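Search this site Search Go

Level Design for Strategy Games, Session 7: Fog of War

Okay, picking up where we stopped on Monday. We'd finished the bit on resource placement and I'd promised you fog of war, so that's all we're doing this week (plus the grading stuff at the end, please don't skip it).

Quick recap for anyone who missed it. Most real-time strategy games have two layers of darkness. The first is unexplored ground, the solid black you've never walked on. The second is the gray layer, ground you've seen before but aren't looking at now. You remember the hills and the rivers, but you don't get to see what's moving around on them. Students mix these two up on the written work every year, so I use "black" and "gray" and I'd like you to do the same.

Why a designer cares: the black layer is about the first few minutes and the gray layer is about everything after. If your map is symmetrical and the players know it, black does almost nothing for you. Gray keeps working all match long! So when you tell me your map "uses fog of war well," I want to hear which layer you mean.

Sight range

In the class engine a basic scout sees 9 tiles and a watchtower sees 19. Cliffs block sight from below but not from above. Forest blocks sight both ways until you step into it. Those are the only rules you need for the assignment, and yes, I know the engine lets you change them. Leave them alone for now.

We looked at two practice maps in class. Brindley is the open one, with the long ridge down the center. Whoever takes the ridge sees nearly everything, and the match turns into a fight over one strip of land. I like it, but it gets samey. Monham is the fussy one, lots of little forest pockets, and you can walk a whole army past somebody if you're patient. Shahzad Rind asked whether Monham is just too big, and I think he's half right. The pockets on the east side are so far from any base that I've hardly ever seen a player use them. Try cutting that side down and see if you miss it.

Sketching your heights

Before you open the editor, I want a paper sketch with height marked on it. Three levels is plenty: low, middle, high. Draw your sight lines with a ruler from each base and from each watchtower spot. Where a line hits a cliff, stop it. Whatever's left blank is your hiding ground, and you should be able to tell me who it helps. If you're stuck for terrain shapes, borrow them from anything lying around the house. A bedsheet is great for this, with long soft wrinkles running on a diagonal and faint shadows in the folds, and you can read those as low ridges with shallow valleys in between. Notice that they don't line up with the sides of the bed, so a base in one corner would get a very different view from a base in the next. Beginners draw all their ridges straight up and down the grid. Tilt yours!

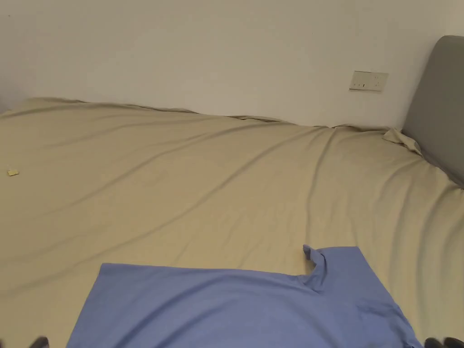

Related notes
Session 6: Resource Placement and Expansion Timing
Session 8: Choke Points, Ramps and Bridges
Map Assignment 2: Grading Sheet (21 points)
Reading the Stępień Replay Pack
Installing the Clirno Map Editor

Contact the instructor | Course home | Back to top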